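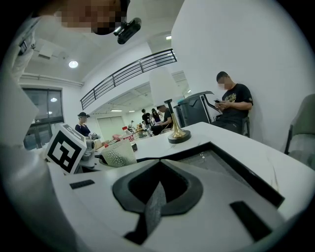
Poste de collecte, côté table : lampe, gobelet à picots, préhenseur tenu à la main.

Rechercher dans le site OK

Projet Braserar, lot 2 : apprentissage de la saisie par démonstration
Rapport d'avancement au fonds Givetti, période close fin mai

1. Où nous en sommes

La convention prévoyait 1 000 démonstrations exploitables à cette date. Nous en avons enregistré 1 966, chiffre dont nous étions très fiers jusqu'au tri. Après rejet des séquences où la localisation décroche et de celles où l'objet sort du champ avant la fermeture des mors, il en reste 630. Le fonds voudra bien noter que l'écart est documenté, séquence par séquence, dans un tableur que personne n'aura envie d'ouvrir (annexe B).

Les pertes se répartissent mal. Les bouteilles passent presque toujours. La vaisselle translucide, elle, concentre l'essentiel des rejets, et le lot 2 porte justement sur la vaisselle translucide. Nous avions écrit dans la proposition initiale que cette catégorie présentait « un risque modéré ». La formule est de nous, nous l'assumons.

2. Méthode

Le principe n'a pas changé : un opérateur exécute le geste avec le préhenseur à main, la caméra embarquée enregistre, et la politique est apprise sur ces seules images. Aucun bras n'intervient à ce stade, ce qui a ravi le service des achats. Les marqueurs carrés servent au recalage des mors, et nous avons conservé l'objectif très grand angle malgré les réserves du comité de suivi. Il voit tout, y compris les gens qui consultent leur téléphone.

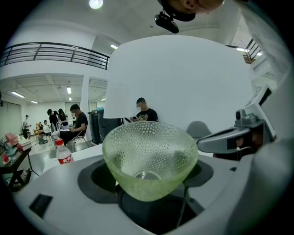

Sur les surfaces à relief, l'estimation du bord supérieur reste le point faible. Le modèle prend volontiers une rangée de bulles pour un rebord et vise trop bas, avec une assurance que nous lui envions. Deux corrections ont été essayées. La première, une pondération des images proches du contact, améliore nettement l'approche et ne change rien à la fermeture. La seconde, empruntée à la chaîne d'étalonnage Larncombe, donne de meilleurs résultats sur les bols et de moins bons sur les gobelets. Nous gardons les deux, faute de savoir laquelle abandonner.

Les fonds chargés (passants, mobilier, rambardes, plafonniers) étaient voulus. Une politique entraînée devant un mur blanc saisit très bien les objets devant un mur blanc.

3. Écarts et demandes

Le prestataire Yusof a livré l'outil d'annotation avec six semaines de retard, puis une mise à jour qui en a effacé les raccourcis clavier. Quelque 200 séquences ont dû être reprises à la souris. Nous ne demandons pas de rallonge à ce titre, seulement le report du jalon 3 à septembre.

Nous demandons en revanche l'autorisation de transférer le reliquat de la ligne « déplacements » vers la ligne « vaisselle ».

4. Prochaine période

Reprise de la collecte sur les bols, avec un contrôle de la localisation en fin de chaque série et non plus en fin de mois. Comparaison des deux corrections sur un jeu de test commun, figé avant l'entraînement. L'annexe B sera mise à jour en juillet.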